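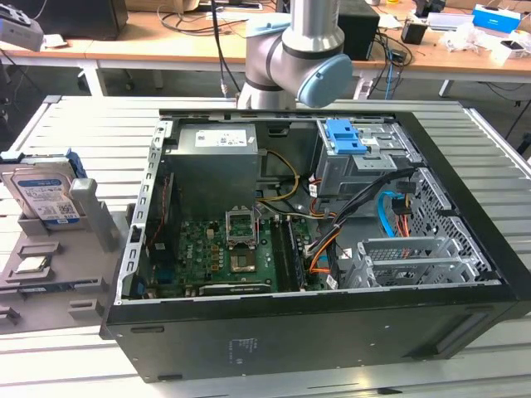
I'd been trying to get a visit to Worine since May, so when Ylva Granström wrote to say a few spots had opened up on the morning tour, I rearranged everything and went. I'm so glad I did!

Worine collects examples for teaching robot arms to do computer repair. The whole place smells of coffee and new cardboard, and the front room has a shelf of old desktops waiting their turn. You hang up your coat, sign the sheet and walk straight through to the stations.

We spent most of our time at the one for desktop towers. The case lies on its side on a slatted aluminum table with the panel off, and the arm reaches in from the back. Next to it is a grey tray with a slot for each part – hard drive, processor, memory module – so every try starts from the same layout. Araceli Escobar was running it that morning. She steers the arm through a job by hand while the system records what the arm does and what the cameras see, and then she resets the parts and does it again. And again. Her target for the processor job is 100 good examples, and she had 17 when we came in.

The processor is the one they all groan about. The socket's bracket has to be up, the chip has to go down flat and the right way round, and there's hardly any room for a clumsy approach. Memory is friendlier (you line it up and press), although Araceli says the pressing is where newcomers to the controls give up. I had a turn at the practice station and I can see why. My hands wanted to hurry the whole time.

What I hadn't expected was how much they care about the messy tries. If the arm comes in crooked and Araceli corrects it, that one is kept and tagged as a recovery. Eilif Rønning, who looks after the training side, showed us the list on his laptop: 421 examples across all the jobs, 51 of them recoveries. He'd like a lot more of those. Cables are his other headache, as they never hang the same way twice, and he'd rather have the system see plenty of tangles than a tidy case every time.

Someone in our group asked when it would do a full rebuild by itself. Eilif laughed and said to ask him about one stick of memory first.

The tour runs a bit under two hours, with tea at the end. Wear comfortable shoes, and ask for a go at the controls if you're offered one – I'm already on the list for the next visit, when they hope to have the laptop station open.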